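Old aerial photographs and where to find them

In the last newsletter I wrote a few lines about my hobby of looking at old aerial photographs on the computer, and several readers wrote back to ask how they can begin. So I give more space to it this month. I am not a geographer and I don't work with maps. I only like to see what stood in a place before the thing that stands there now.

Most people know the satellite pictures that come with any map on a telephone. These are good, but they show only the recent years. If you want to see your street as it was when your grandparents were young, you need photographs made from aeroplanes. Many countries and counties made such surveys in the last century, and a large part of the prints has now been scanned. The difficulty is that they are kept in many different places, and each place has its own way of searching.

The collection I know best is the one at Rukstead. It has 2,760 prints from the air, nearly all in black and white, and up to 2,000 of them can be opened on the website without an account. The rest are scanned too but wait for somebody to write down which fields and villages they show. You search by parish name or by clicking on an index map. I advise the index map. Parish names were sometimes written differently in the old lists, and I lost one whole evening because Skumel was entered with two letters l at the end.

When you click on the index map you will see small crosses. Each cross is the middle of one photograph, not the corner, and for this reason the place you look for can be on the neighbouring print. The aeroplane flew in straight lines and took a picture every few seconds, so each print repeats more than half of the one before it. Open two or three in a row. Very often the house which is under a cloud shadow in the first is quite clear in the next.

How to know what you are looking at

The first time I opened an old print I recognised nothing. It took me perhaps half an hour to understand that I was holding it, so to say, upside down. The prints were scanned as they lay in the box, and north can be on any side. Look for something that does not change: a river bend, a railway line, a church. Then turn the picture until it agrees with the modern map. After this the rest comes quickly.

Shadows are a great help. In the northern half of the world the midday shadow falls to the north, and in the early morning it falls to the west. A tall chimney, which from straight above is only a small ring, can have a long shadow that tells you at once what it is. Hedges, walls and even old ditches are seen better when the sun is low. If you have the choice between a print from the early morning and one from noon, take the early one, unless you are interested in roofs.

Roads look white in the old photographs when they were made of gravel, and dark when they had tar. Water can be black or very bright, and this depends only on how the sun came back to the camera. I once believed for a week that there was a snowfield behind the Ellora brickworks. It was a pond.

Scale is the other question. On the edge of most prints there is a strip with small instruments: a clock, a number, and usually the height of the aeroplane. You can calculate the scale from the height and the lens, but there is an easier method. Find two points that exist today, for instance two crossroads, measure between them on the modern map with the ruler tool, and then measure the same distance on the print. From this you have the size of everything else.

Putting an old picture over a new one

This is the part that gives me the most pleasure. Several free programs let you lay the scanned print over the satellite map and make it half transparent. I use one called Molefe, which is simple and runs in the browser. You load the print, mark the same point on both pictures, and repeat this with other points. Four is the minimum the program accepts, but with four the result is poor. For my print of Skumel I used 18, spread well to the sides, and the lanes lie nicely on top of each other.

Choose points on the ground and not on the tops of things. A church tower leans away from the middle of an aerial photograph, and if you mark its top, the whole village moves a little. The corner of a wall is good. Field corners are good also, but please check that the hedge was not moved. On hills the match will never be perfect, because the camera saw the hilltop nearer than the valley, and a simple program doesn't know this.

When it is finished there is a slider, and you push it slowly from old to new. At Skumel the orchard goes away and the supermarket car park comes. One row of the old pear trees is still there, along the fence – I had walked past them for years and I never asked myself why they stand in such a straight line. The school playing field was an allotment. The lane behind the post office has a strange bend, and in the old print there is a barn standing exactly inside it. The barn has gone and everybody still drives round it.
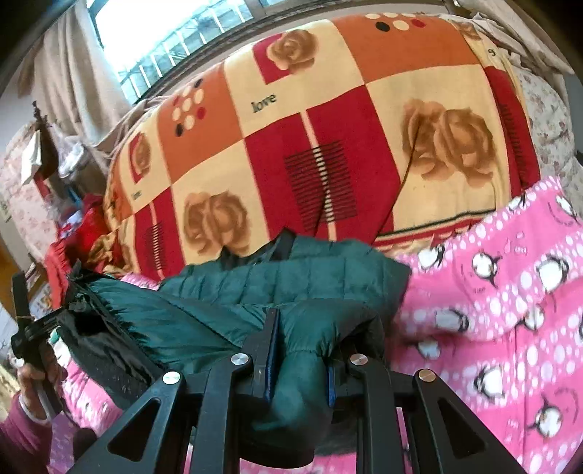
Can I use the old photographs on my own website?

It depends on who made them and how old they are, so read the note that comes with each print. At Rukstead the prints may be used freely for private pages and school work if you write the name of the collection and the print number under them. For a book or anything that is sold, you must ask first. Satellite pictures are a different matter, and each map service has its own rules for them.

Some practical things

The scans are large. One print in full quality takes a long time on a slow connection, so use the small version to choose, and download the big one only when you are sure. Save it with the print number in the file name. I didn't do this in the beginning, and now I have a folder of grey fields which I can't place any more.

Write down your points as well. Molefe keeps them only while the page is open. There is a button to save them as a text file, low on the left side, and it is easy to miss.

If you know something about a place, the Rukstead website has a form under each print where you can write it. I sent a note for print 51, where a long low building was listed as a farm. My neighbour's mother worked there, and it was a laundry. The correction appeared in November, with the old name of the lane added too.

I am now looking for prints that show the Ellora side of the river before the second bridge was built. The index map has a gap there, five or six crosses wide. If any reader knows of another collection that covers it – also a private one, also in bad condition – please write to the newsletter address and it will be passed on to me.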